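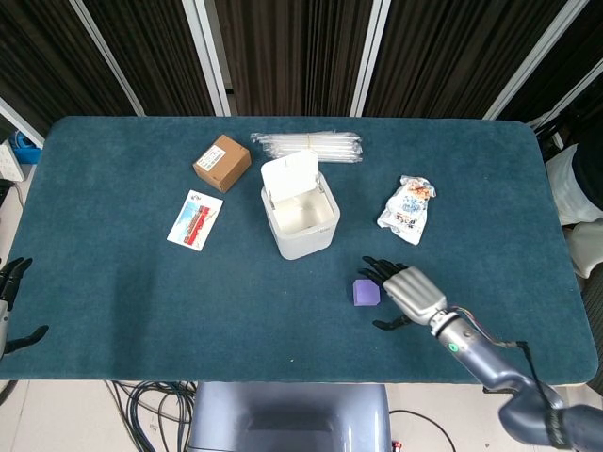

14 de mayo de 2022

Llevo desde febrero con la mano derecha y por fin puedo dedicarle una entrada. El brazo se mueve bien desde hace tiempo; lo que fallaba era el cierre de los dedos. El pulgar llegaba antes que el resto y empujaba el objeto. Con cosas pesadas no importa mucho, pero con un cubo de espuma se nota enseguida.

Ihor Ivanyshyn me sugirió retrasar el pulgar en el programa y dejar la mecánica como estaba. Le hice caso a medias: cambié los tiempos y también retensé dos dedos. Tardé cuatro tardes, casi todas perdidas en volver a calibrar.

Para las pruebas uso lo que hay por el taller. El cubo morado es lo primero, porque es blando y perdona los errores. Después vienen la caja de cartón, el paquete de pajitas y el recipiente blanco con la tapa abierta. La bolsa de aperitivos la dejo para el final: está arrugada y cada vez que se toca cambia de forma. La tarjeta del tren ni la intento todavía - sobre el fieltro no hay por dónde meter la punta del dedo.

El fieltro se queda. Liudmyla Zhuravel prefería la mesa desnuda, pero así las cosas resbalan menos.

Pendiente:

Fijar mejor los cables del antebrazo. Ahora van por encima y el negro hace un bucle hacia el codo que no me gusta.
Recoger los cables del suelo.
Repetir los ajustes en la mano izquierda, que sigue con los tiempos antiguos.

Cuando tenga los valores definitivos los pondré en otra entrada.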